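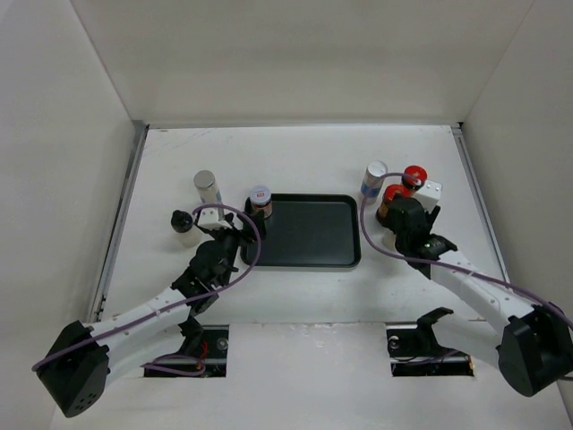 I went to the open afternoon at Prallow last month, mostly for the free coffee, and came home and redid my whole spice shelf. So these are my tips, by way of two robot arms and a tray of jars.

The demo was run by Wakana Kuroda and Tarun Vishwakarma, and the job was the kind of thing I do badly every week: jars and bottles, one tray, get them sorted. I stood there a good 25 minutes (my feet let me know about it later!) asking kitchen questions of people who had clearly expected robot questions. They were very nice about it.

**Use a tray with a rim.** I had always put my spices straight on the shelf, where they creep to the back and die. A black tray with a raised edge shows up everything sitting in it, and you can pull the whole lot out in one go. Mine came from the hardware store and has rounded corners, so it wipes clean with one pass of the cloth.

**Let the lids do the talking.** Tarun's advice was to pick jars you can tell apart from above, and I took it straight home. Red lids are now anything hot, white lids are baking, gray is salt and everything salty. My husband still reads every label, but he's coming around.

**Clear a space before you start.** Wakana told me they never begin with a crowded table. I used to shuffle jars around each other like one of those sliding puzzles and knock over the paprika. Now everything comes off first and gets a wipe underneath. 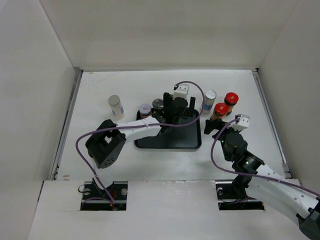

**Tall things outside, short things in.** Bottles go beside the tray, and jars go in it. I had vinegar standing in the middle of mine for years and had to reach around it for the cumin every single time — so silly, once you see it.

**Give each hand its own side.** This one came from watching the arms. I keep the left hand for the tray and the right hand for whatever is waiting next to it, and I don't cross over. It feels stiff for the first few jars and then it gets quick. Try it when you unload groceries, too.

**Grip by the body if the lid is loose.** I learned this with turmeric. I don't want to talk about the grout.

Sayaka Shimada, who was in line with me for the coffee, writes the month she opened a jar on the bottom in grease pencil. I've started doing that, and found an allspice I'm fairly sure moved house with us. Out it went.

They're doing another afternoon in March, and I'm told to bring my own awkward containers. I have a honey bear in mind.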